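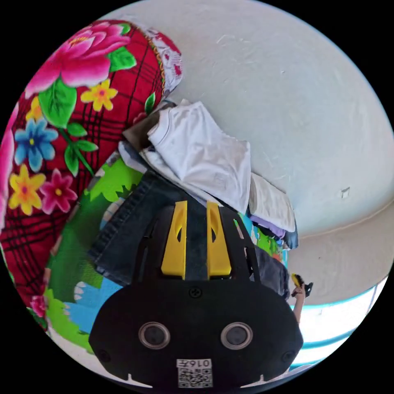 La ropa doblada contra la pared, con los vaqueros delante y la colcha roja de flores al lado.

Cómo doblo la ropa de casa para que el montón aguante en pie

Llevo años peleándome con los montones de ropa. Los hacía altísimos, todo muy mono, y en cuanto alguien tiraba de una camiseta de en medio, adiós. Así que en marzo me senté una tarde entera (bueno, me senté en el suelo) a probar maneras de doblar y de apilar hasta dar con una que me dura. Os la cuento tal cual la hago, con mis manías incluidas, que son unas cuantas.

Aviso de que yo no tengo vestidor ni nada parecido. En casa parte de la ropa vive doblada contra la pared, y la colcha gorda sale y entra según el frío. Si tenéis cajones estupendos esto también os sirve, solo que os vais a agachar menos.

Lo que hace falta

Una superficie lisa para doblar. Yo uso la cama, pero una mesa es mejor si andáis mal de la espalda.
Una tabla o cartón duro del tamaño de una revista. El mío salió de la caja de una estantería Bramulville y está ya para jubilarlo.
Algo que poner debajo, si apiláis en el suelo: una esterilla, una manta vieja, lo que haya.
Media hora larga y música.

Antes de doblar nada

Sacadlo todo y separadlo por grosor. Yo antes separaba por persona, luego por color, y acababa siempre con un jersey gordo encima de una blusa fina y todo torcido. Por grosor funciona mucho mejor: lo rígido por un lado (vaqueros, sudaderas), lo mediano por otro, y las camisetas y las telas finas aparte.

Sacudid cada prenda una vez, fuerte, cogiéndola por los hombros o por la cintura. Con eso me ahorro la mitad de la plancha. Y mirad los bolsillos, por favor. Una vez guardé unos pantalones con un recibo de 2427 no sé qué, de cuando viajamos, y me pasé semanas buscándolo.

Los vaqueros

Son la base de todo, así que van primero. Cerrad la cremallera, doblad una pierna sobre la otra con las costuras juntas y meted hacia dentro el piquito que sobresale en el tiro. Ese piquito es el que estropea el rectángulo. Después subid los bajos hasta dos dedos por debajo de la cintura y doblad otra vez por la mitad.

Si el vaquero es muy grueso, paro ahí. Hay quien lo dobla en tres y le queda como un ladrillo, muy firme, pero a mí me sale con panza y lo de encima se me resbala.

Las camisetas

Boca abajo, con el cartón en el centro, justo debajo del cuello. Un lado hacia dentro, la manga para atrás; el otro lado igual. Quitáis el cartón tirando de él hacia abajo y dobláis desde el bajo hasta el cuello, en dos o en tres según el largo.

Las blancas las dejo siempre arriba del todo. Son las que más se usan en casa y así no hay que levantar nada para cogerlas — y además abajo, con los vaqueros oscuros, no me fío. Tuve una toalla que se quedó azulona por un lado y todavía la uso para el suelo.

Las telas que se escurren

Las prendas de tejido suave son las traidoras del montón. A mí me las enseñó a domar Chathurika Samarakoon, que vivía en el piso de arriba cuando estábamos en Nistetgate y doblaba los pañuelos de una manera que daba gusto verla. El truco es meter una prenda lisa entre dos que agarren: algodón, la resbalosa, algodón. Si ponéis dos finas juntas, se van las dos.

También podéis enrollarlas y dejarlas aparte en una bolsita. Lo hago con las que uso poco.

Montar el montón

1. Poned la esterilla bien pegada a la pared y alisadla con la mano.
2. Colocad lo más rígido abajo, con el doblez gordo mirando hacia vosotros. Se coge mejor y queda más limpio a la vista.
3. Id alternando: un doblez hacia fuera, el siguiente hacia la pared. Si van todos al mismo lado, el montón se inclina enseguida.
4. Apretad con la palma cada pocas prendas, para sacar el aire.
5. Terminad con lo ligero.

Si os sobra ropa, haced otro montón al lado y que se apoyen un poco el uno en el otro. Queda menos de catálogo, vale, pero aguanta de maravilla. Las prendas oscuras y grandotas me gustan en un lateral, haciendo de tope.

La colcha

¡Ay, la colcha! Me encantan las de flores grandes, cuanto más descaradas mejor, pero doblarlas sola es un deporte. Lo que hago es extenderla en la cama, llevar los dos lados largos hacia el centro y luego cerrarla como un libro. A partir de ahí se dobla en 4 partes, apretando con los antebrazos, y con el borde bonito por fuera.

La colcha va siempre junto al montón y nunca encima. Pesa lo suyo y lo aplasta todo. Probé una temporada con una funda Plerkus de esas de vacío y ocupaba poquísimo, eso sí, pero la sacaba tan arrugada que volví a dejarla suelta.

Para mantenerlo

Cuando saquéis algo de en medio, levantad lo de arriba con una mano y tirad con la otra, despacio. Y al guardar la ropa limpia, metedla por abajo de su grupo, así va rotando y no os ponéis siempre las mismas tres camisetas (lo digo por mí). Yo le doy un repaso por la noche, antes de las diez, mientras se hace la infusión.

Si tenéis la ropa cerca de una ventana, ojo con el sol en las prendas oscuras. Les echo una tela clara por encima los días de mucha luz y listo.

En los comentarios de la otra entrada me preguntabais por los calcetines. Los enrollo por pares, sin darle la vuelta al elástico, y van a una caja aparte.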